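# Chapter 10: Who Says Sorry, and to Whom

Noscombe was never a large colony. At its height it had a harbor, a courthouse, a jail somewhat bigger than the courthouse, and 3000 people who had not been asked. In April of its last decade, the garrison at Groltgate fired on a crowd that had gathered over the price of salt. The official report gave the dead as 140. The parish registers, which had less to lose, suggested closer to 1000. The officer in charge was retired on a full pension and given a clock.

Every so often a minister from the old ruling country visits the Groltgate memorial, lays a wreath, and expresses something. Over the years the ministers have expressed sorrow, deep sorrow, regret, profound regret and, on one badly drafted occasion, interest. The word "apology" has stayed in the briefcase. 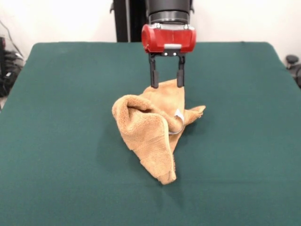
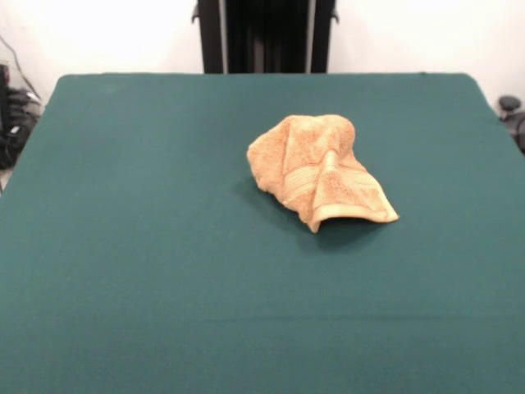
Governments tend to apologize in rooms, and historians have been slow to take the rooms seriously. The Brandão Accord, in which the two sides agreed on what they would call the shooting without agreeing on what it was, took ten months to negotiate, and the first of those months went on seating. Delegates wanted a table with no head. They also wanted it to look like a place where serious people sat, and that has long meant green cloth, dark and plain, of the sort that still covers tabletops far from any treaty. Cloth of that kind gives an argument a certain dignity. It also hides ink, and the Brandão delegates spilled a good deal of it.

Horácio Torres, who kept the minutes, recorded that the phrase "loss of life" was accepted on the second day and "taking of life" was still being discussed when the money for lunches ran out. His minutes are the main source for this chapter. They are dry and fair to people who didn't always deserve it, and they contain more about soup than the student will need.

Two questions will occupy us. The first is whether a state can apologize at all, given that the people who gave the orders are dead and the people doing the apologizing would like to be reelected. The second is who has the standing to accept. The families at Groltgate were never invited to Brandão. They sent a letter, which was received, stamped and filed under "Harbor, miscellaneous."

We begin with the salt tax, move on to the shooting and the inquiry, and then turn to the Tukisik petition, in which a much smaller settlement asked for an apology and got one by return mail. Readers should keep that case in mind when they are told that these things take time.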